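页面还在补,先把Kida的东西放上来。规格、装法、配件、常被问的都在下面,顺序有点乱,凑合看。

# Kida 四综台式织机

Gruvivach 出品。桌上用,手拉杆,可折。单价 1,583,含筘一把、梭子两只、综丝和经轴绳。不含线,不含架子。

现货不多。下一批九月到。要等的先留言,不收定金。

## 适合谁

想织围巾、餐垫、茶巾、样布的。家里放不下落地织机的。上过一两次课、用过刚性综织机、觉得只能织平纹不过瘾的。

不太适合:想织地毯的。台式机打纬力度有限,机身轻,硬打会往前跑。真要织厚的,看落地款,或者把Kida锁到Ambrosio架子上,能好一些,还是不算地毯机。

也不适合赶产量。台式机换综要手拨杆,每一纬都得拨,比脚踏慢不少。做样布、试组织很舒服,一天织出好几条围巾就别指望了。

## 规格

- 综框:4 片,金属框,可单片取出
- 综丝:每片 100 根,扁钢综,中间孔
- 筘:随机一把,中密度;另有疏、密两种可选
- 提综:顶部拉杆,左右各两根,拉下即提,自锁
- 经轴、布轴:棘轮加棘爪,经轴那边有摩擦微调
- 机身:榉木,上硬蜡油,不上漆
- 折叠:可带着经线折,前后轴往里收
- 产地和木料批次:见机底的贴纸

综丝默认四片平均分。织满幅的细线可能不够,单卖,按把。买之前先算一下经密,很多人根本用不满。

木头颜色每批不一样。有的偏红有的偏白,不能挑,也别拿网页上的色去对。小节疤算正常,开裂不算,开裂包换。

## 箱里有什么

机身一台(综框已装好,用绳子扎住了,先别剪)。筘一把,裹在牛皮纸里。Finda梭子两只。穿综钩一把,穿筘片一把。经轴绳一包。垫经纸一卷。内六角一把。说明书一本,薄的。

缺件三天内讲,拍一下箱子内部。过了也补,就是要翻记录,慢。

## 开箱和第一次装

大部分已经装好,要自己动手的就前后轴和拉杆头。

把机身平放,前面朝自己。哪边是前?有布轴的那边,筘座会往这边摆。

松开两侧折叠旋钮,把前臂拉出来,到底,听到卡一下,拧紧。后臂一样。旋钮手拧就够,不要上钳子,木头会压出印子。

剪掉综框的扎绳。四片综框应该各自能上下走。有一片卡的话,多半是运输里综丝歪了,拨正就行。还卡就取出来,看两头的导槽里有没有泡沫渣,有就吹掉,在装一次。

拉杆头是四个木球,拧上去,顺时针。从左到右的顺序和综框从前到后对应,想换成别的习惯可以改绳,说明书后半本有图。

拉一下每根杆。提起来的高度应该差不多齐。不齐就调顶上的绳结,那个结是故意打成活的。调好以后织一小段再看,新绳会伸长一点,要重调一次,正常的。

## 上经

写得简单点,完整的在说明书里。用惯别家织机的可以直接跳过。

整经用整经架或者整经桩都行。交叉一定要扎,两边都扎。没扎交叉就从桩上拿下来的,我们每个月都收到这种求助邮件,没什么好办法,只能一根一根理,或者剪了重来。

Kida 从后往前、从前往后两种上法都支持。说明书按从后往前写。新手也建议这样,经线卷得比较紧,细线不容易打结。

1. 经轴杆穿过经线环,绑到经轴绳上。绳长要一致。
2. 交叉棒插好,两头用绳系在机身上,别让它掉。
3. 用分经齿(另配,或者拿旧筘代替)把经线铺到要织的幅宽,居中。
4. 一手拉住经线,一手转经轴。每转一圈垫纸。纸要比经线宽出一截,不然边上的线会滑下去,边就松了。
5. 剩一小段在综框前面,停,锁棘爪。
6. 穿综。照组织图,从右往左或从左往右都行,别中途换。
7. 穿筘。一齿一根还是两根看经密。
8. 前面分小股,系到布轴杆上。先系中间,再两边,再补中间。用手掌压一压各股的松紧,手感一样就可以。

穿综这步最费神。光线要好,椅子要低,眼睛跟综眼差不多平。可以把前臂折起来,人就能凑近一点,这是Kida比较顺手的地方。穿错一根,后面斜纹上会出一条直的瑕疵,织了才看见。每穿完一组就检查一组,别攒到最后。

有一根漏了怎么办?不用全拆。用线做一个临时综丝,系在对应的综框上下杆之间,中间打个小圈,经线从圈里过。织完这匹再补正式的。

## 织法入门

平纹:一三提,织一纬;二四提,织一纬。来回。

斜纹:一二、二三、三四、四一,依次。反过来走就是反斜。走几遍再反,就是人字。山形穿综加这个顺序,出菱形。

方平:一二提两纬,三四提两纬。要求穿综是直穿。

四片综能做的比想象的多。蜂巢、莫纳贝尔特、夏冬组织的简化款、仿纱罗,都够。双层布也能织,两层都是平纹,织成筒或者织成双幅再摊开,就是中间那条折边要多练。

开头先织几纬粗的废线,把经线撑匀。再织正式的。这段废纬下机后抽掉。

打纬别狠。毛线织围巾,筘轻轻推到位就行,下机以后洗过,线会蓬起来。在机上看着有点稀的,洗完往往刚好。在机上看着很密的,洗完像块板。新手几乎都打太紧。

布边:入纬斜着放,留一点弧,再打。拉直了放,布就往里缩,边上的经线被筘磨断。要是已经缩得厉害了,用撑幅器,或者干脆换手势。

## 用过的人怎么说

Felicidad Tan,教周三晚班的,班上几台Kida是她在管:

“换综的声音小,晚上住宅楼里能用。拉杆自锁我喜欢,学生手忙脚乱的时候不会掉下来。缺点是棘爪的手柄太短,手大的人别扭。还有说明书的双层布那章写得太省了,我自己重写了一份发给学生。”

棘爪手柄改过了,新批次加长。老批次想换的来信,免费寄,邮费自理。双层布那章还没改。欠着。

也有人嫌木球小。暂时不改,大了四个会碰到一起。

## 配件

**Ambrosio 架子**
落地支架,把台式机架到坐着织正好的高度。三根横撑,底下带搁板,可以放纱线和一堆梭子。两侧带卡口,锁住机身,打纬的时候不跑。榉木,和机身一批料,颜色尽量配,配不上不要怪。不带脚踏,也不能加脚踏,问的人多,统一答一下。

**Finda 梭子**
随机送两只,单买也有。扁平船形,走得滑,两头磨圆,不刮经线。另有长款。长款在窄幅上反而不好使,伸出去一大截,容易碰掉东西。织多色的,一色一只,别老是拆了重绕。

**筘**
疏、中、密三种。不锈钢齿。买一把的话,中的够用很久。织羊毛粗线加疏的,织丝和细棉加密的。手边只有一把也能调经密,一齿一根、一齿两根交替穿,布上会有一点筘痕,洗过就淡。

**综丝加装包**
一把一把卖。织细线满幅用。装的时候方向要一致,中孔朝同一边,不然穿综的时候会骂人。

**垫经纸**
牛皮纸卷。旧挂历也能代替,报纸不行,掉墨,浅色线会脏。

**整经架**
暂缺。问了供货的,没给准信。墙上打木桩一样能用,桩要牢,绕到后面线的拉力很大。

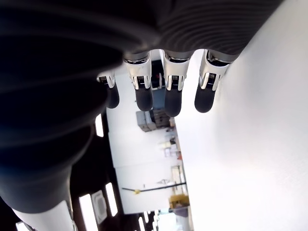

## 保养

木头:一年上一次蜡油,薄薄的,布擦。暖气房里多上一次。不要放暖气片旁边,不要靠窗曝晒,前后臂会翘,翘了棘轮就对不准。

筘:怕潮。不锈钢也会起斑。海边、南方回南天,筘拆下来用布包好放柜子里。已经有斑的用软橡皮擦,顺着齿擦,不要横着来,齿会歪。

综框导槽:干的就好。不要上油,油沾灰,灰沾线,白线就完了。觉得涩就抹一点石蜡,蜡烛头都可以。

拉杆绳:用久了起毛,起毛就换。绳子在配件里没单列,写信要就行,给个信封钱。换绳一次换齐,新旧混着,提综高度不齐。

棘爪弹簧:松了会跳齿。织到一半经线突然松掉,多半是它。弹簧拔下来,往里弯一点,装回去。弯断了来信。

线头和毛絮:每下一匹布清一次。软毛刷,从上往下。羊毛絮特别容易积在综丝和下杆之间,积多了综框落不到底,梭口就不干净。

## 常见毛病

**梭口不清,梭子老是挂到线。** 先看经线张力,松了就紧一格。再看有没有经线粘在一起,马海毛最容易,拿手在综框后面拨开。还不行,看看筘座前那段是不是织得太满,布该往前卷了。卷布要勤,织口离筘太近什么都不顺。

**一边松一边紧。** 上经时纸没垫好,或者系前面那排结时不匀。轻的话,在松的那几股和布轴杆之间塞小纸片顶一下。重的,解开前面重新系,不丢人。

**机身往前跑。** 桌面滑。垫防滑垫,或者用木工夹把前脚夹在桌边,夹子和木头之间垫布。

**斜纹看着断断续续。** 拉错杆了。在顺序纸上夹个夹子,织一纬挪一下。或者拿一串彩色珠子当记号。各人有各人的土办法。

**经线老断。** 边上断是缩幅。中间断,摸一下那个筘齿,有毛刺就换筘,我们包。断了的接法:新线系在后面旧线上,穿综穿筘,前面用大头针绕个八字别住,接着织,下机后再把线尾缝进去。

**折不拢。** 筘座没竖直。先扶正再折。硬折会把筘座的木销顶裂,修起来麻烦。

## 线怎么选

不卖线,但每次都有人问,写两句。

第一匹用棉线。中等粗细,不弹,不毛,深浅两个颜色,经一色纬一色,穿错了看得出来。别一上来就用手染的贵线。也别用编织的超弹毛线,上机拉长了,下来缩成一团,尺寸全不对。

羊毛第二匹再来。弹性会替你遮掉不少张力的毛病。

亚麻最后。一点不弹,哪根松哪根紧一清二楚。空气干的时候还脆,可以用湿布在后面搭一会儿。

丝不难,就是滑,结要多打一道。

经密怎么定:线绕在尺子上,挨着绕,不挤不空,数绕了几圈,平纹取一半,斜纹取三分之二。差一点没关系,织个小样再定。小样一定要洗,洗完了才算数。

损耗别忘了算。经轴那头有一段永远织不到,前面打结又去一段,布还会缩。头回算经线长度的,宁可多留。剩下的经尾可以做流苏,塞枕头也行。

## 运输和退换

整机一个箱,挺沉,送到楼下。要上楼的备注。Ambrosio架子单独一箱,可能不同一天到,不用来催,到的。

到货先看外箱角。角瘪了当场拍,再签字。里面有泡沫护角,瘪一点通常没事。

没上过经的,收到以后可以退,箱子留着,没箱子我们没办法收。上过经的不退,可以修。修的话先来信,讲清是哪个部位,能寄零件解决的就寄零件,整机来回跑运费不划算,机器也受罪。

保修范围:木件开裂、棘轮崩齿、筘齿毛刺、综框变形。人为摔的不保,但是零件按成本给。猫咬的拉杆绳,也按成本。

## 怎么订

留言写清楚:要几台,要不要架子,筘要哪种,收货城市,拉杆绳要本色还是黑色。没写筘的默认中密度。没写绳色的默认本色。

要开票的把抬头一起发来,别分三条发,会漏。

学校、工作室一次要多台的单独谈,能帮着把综丝按你们的课调好再发,平均分或者前两片多都行。这个不另收钱,就是要多等几天。

组织图样的小册子在重排,排好了放到这一页底下,买过的直接下。旧册子里人字那张提综顺序印错了一行,第三纬应该是三四,不是二四。手里有旧册的自己拿笔改一下。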